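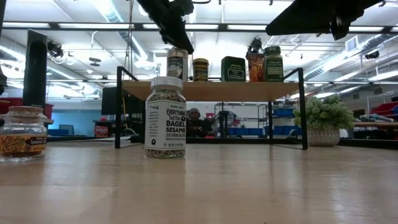 According to Ok-hee Seol, the loss of aroma in ground spice begins at the mill, and the date on the jar says little about it. Most later writers on dry seasoning storage follow this view, though they differ on how much weight to give to light.

Dry seasoning storage is the keeping of ground spices, dried herbs and seed mixes in a household or small kitchen. The main causes of decline are air, moisture, heat and light. Whole seeds keep their flavour longer than powders, as less of their surface is exposed. Blends containing salt or dried onion take up water readily and may form lumps.

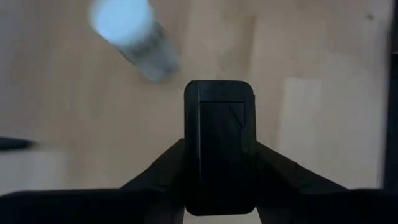
Decanting is the transfer of a seasoning from a bulk pack to a smaller container. It is normally done with a dry funnel, away from kettles and open pans. Red and brown powders are easily seen on a light beige wooden tabletop like the one shown, and spillage can be brushed up before it is trodden into the floor. Spilt material is not returned to the jar. In the Hiebert procedure the filled container is left closed for 72 hours and then checked for caking.
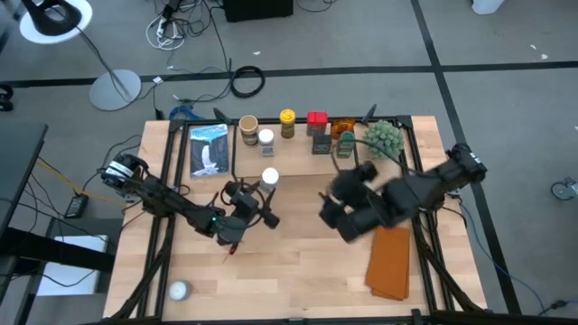 Where caking is found, the contents are passed through a coarse sieve and used first. Hard lumps are discarded. The Tirmont trial compared glass and plastic containers in 922 household kitchens and found the fit of the closure to be a better guide to condition than the material of the wall. Packs of over 400 g were seldom finished before the flavour had faded.
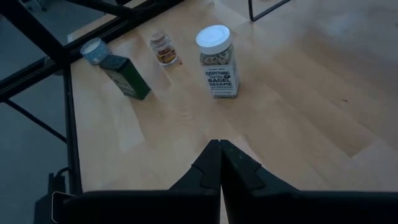

The same trial recorded poor results for containers kept above a cooker, whatever their closure. Steam enters when the lid is lifted and condenses on the inner wall as the jar cools.

See also: Dirora closure; Ikex sieve; Water activity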